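Why does a mug have a handle? 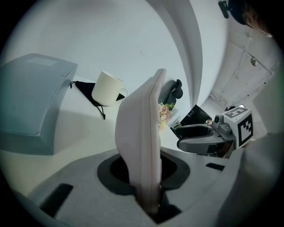

I drink a lot of tea, so I've had plenty of time to stare at mugs (my record is 5 in one day, and I didn't sleep a wink). One rainy afternoon in August I started wondering about handles. Why bother with them? A bowl doesn't have one, and neither does a glass of squash. So I went off to find out, and it's all about heat! A white mug like this one is ceramic, and ceramic starts out as clay baked in a very, very hot oven called a kiln. When you pour in boiling water, which is 100 degrees, the heat creeps out through the sides and would soon reach your fingers. The handle sticks out into the cooler air, with a gap between it and the hot part, so it stays nice to hold.

Heat is a bit of a wanderer. It always moves from the hotter thing to the cooler thing, and it keeps going until they're both the same. Your tea warms the mug, the mug warms the air and the table, and if you forget about it (I always do) you end up with cold tea. Yuck!

Some things let heat through quickly. Metal is the speedy one, so a metal spoon left in hot soup soon gets too warm to touch. Ceramic is slower. Cloth is slower still, especially thick, fluffy cloth, because it has lots of tiny pockets of air trapped inside. That's how your winter coat works too. Even a drawstring pouch laid flat under a mug gets in the way of the heat a little, though I'd use a proper mat on a nice table, and you mustn't put a hot drink on anything wobbly.

Would you like to try it? Ask a grown-up to help, and use warm water from the tap, never boiling.

Find two mugs that match. Pour 300 millilitres of warm water into each one. Wrap a woolly sock round the first mug and leave the other one bare. Now go and play for a bit, then come back and dip a clean finger into each. Which one feels warmer?

I did mine with a stripy football sock and my kitchen smelt faintly of feet for the rest of the day. If you've got a thermometer you could write the numbers down and draw a graph. You could also try a tea towel, or some newspaper, or two socks at once!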